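Hirnero Opens Glass Finishing Room at Brindby Works

BRINDBY, April – Hirnero, a maker of glass covers and bowls for shops, kitchens and small museums, has opened a new finishing room at its Brindby works. The room will be used for checking, cleaning and packing large rounded pieces, which until now were finished in the same hall where they were cut and ground.

Work on the room took 28 weeks from the first drawings to the first order shipped. It was built inside the existing building, in space that had been used to store cartons and crates. The old storage racks have been moved to the loading side of the works, and a wider door has been put in between the two areas.

Hirnero said the main aim was to cut down on dust and handling. Large glass covers are easy to mark after they leave the grinding bench, and small scratches often do not show until a piece is unpacked by the customer. In the new room each piece is checked, wiped and boxed in one place, and is lifted fewer times on the way.
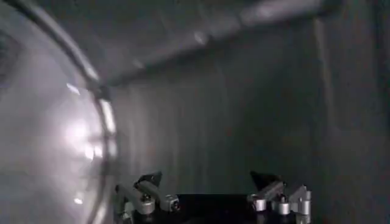
The walls of the finishing room are plain and carry no shelves or hooks. Hirnero chose a single neutral shade for them after trying white paint, which staff found tiring to work against over a full shift. Rim faults are the most common reason a piece is sent back to the bench, and they are easiest to find when light runs along the edge. On a sound piece the rim shows as a bright, glossy band with a darker line inside it, and a chip or a flat spot breaks that line. Glare on the curved surface is used in much the same way, to look for ripples and polishing marks. Staff turn each piece a little at a time so that the reflection passes over the whole surface.

The lighting was supplied by Linovon, which also fitted the dimmer controls. Light levels can be set separately for checking and for packing. The two companies tested several layouts in a spare corner of the works before settling on the final one.

Packing materials have changed as well. Hirnero has stopped using loose fill for its larger covers and now ships them in molded paper pulp trays made by Ulloa. The trays hold the piece at the base and at the shoulder, and nothing rests against the rim. The same tray can be used for shipping and for storage, so customers who put their covers away for part of the year can keep the box. Trays for the two smallest sizes are not ready yet, and those pieces will go out in the old cartons until the end of the summer.

All covers and bowls above the smallest two sizes will pass through the finishing room from this month. Smaller pieces will follow once the new trays arrive. Prices and order codes stay the same, and customers with open orders do not need to do anything.

The minimum order for trade customers is also unchanged at 100 pieces for stock sizes. Made-to-order sizes have no minimum. Lead time on made-to-order work is 5 weeks, counted from the day the drawing is approved.

Hirnero has updated its care sheet to go with the new packing. Customers are asked to lift large covers with both hands low on the sides, to set them down on a folded cloth, and to keep them away from stone and metal surfaces when cleaning. Warm water and a soft cloth are enough for most marks. The sheet is printed on the inside of the box lid and can also be requested from the sales office.

Trade customers who would like to see the finishing room can arrange a visit through the sales office at Brindby. Visits start at 10 a.m. and include the grinding hall. Closed shoes are required, and safety glasses are provided at the front desk.

About Hirnero

Hirnero makes clear glass covers, domes and bowls for display and kitchen use. All cutting, grinding and finishing is done at Brindby. The company sells to the trade and through its own works shop.

Press contact: Sales office, Hirnero, Brindby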